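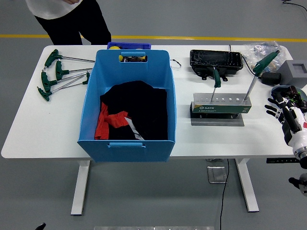

What do we do for Hubert's work anniversary, given that he walked out of the last party at 11 minutes?

A scavenger hunt, solo, during his lunch hour, with the rest of us supplying the clues and staying out of sight.

October, Thursday, late afternoon

Notes so far. Grażyna Bednarek wrote the first clue in rhyme and has asked for no edits. It rhymes "Zatunum" with "vacuum," so I had one edit. Declined.

Six clues in total. The budget is 82, of which the cake takes most. Cillton Bakery wants the wording by noon tomorrow and charges by the letter past a certain point, so "Hubert Michalski" is already a luxury. Going with "HUBERT."

Clue 3 needs the four-digit code for the old locker. It's 1533, or it was before Krajewska's team moved in. Must check.

Dry run with Grażyna: she got stuck on clue 4, which is hers. We've moved it to the end, where he'll be able to smell the cake.

Still open:
Who distracts him while we hide clue 2
Whether the Hurkberg office dials in (they want to sing — I said I'd look into the bandwidth)
Candles. We have the holders.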